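Small shop, old machines

27/07/2023

The repair shop Tellow has been open in the same street since 1992. The owner did not want her name in the article, because, she said, "the customers know me already and the others can call me the lady from Tellow." We spoke for an hour in the room behind the counter, with the telephone ringing many times.

She learned the trade in an office supply company called Drultard, where she was hired to answer letters. "They had 4 computers and every week one was broken. The technician came from far away. I watched him, and after some months he let me hold the screwdriver."

I asked what people bring to her today. Mostly it is old desktop computers, she told me, from small offices and from parents who want something for the homework. "They think it is dead. Often it is dust, or a memory stick that sits badly. I ask them to leave it overnight and I don't promise anything."

Her price for a first look is 60, and it did not change since January of last year. If she finds nothing, she takes the money anyway. "Looking is work. A dentist also looks."

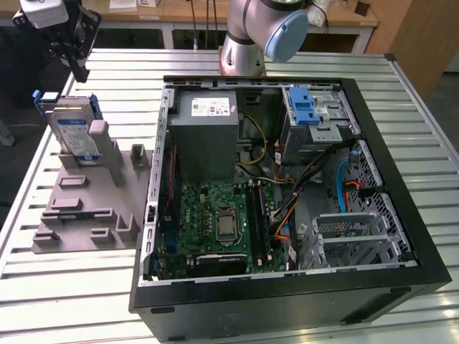 The notebook on the counter

Every repair is written by hand in a thick notebook. The last number on the page was 2353 when I visited. She once tried a program named Workix for this, but went back to paper after one winter. "I could not draw in it. Sometimes I must draw where the cable goes."

About the future she speaks with less pleasure. New laptops are glued, and parts for them cost almost as much as the whole machine. "A customer cried here about her photos. I could save the photos but not the laptop. She was happy, I was not so happy."

Would she teach somebody? She already has a student two afternoons a week, who is patient but writes very small. "I told him, write bigger, I have to read this when you are gone home."

The shop is closed in the first half of August.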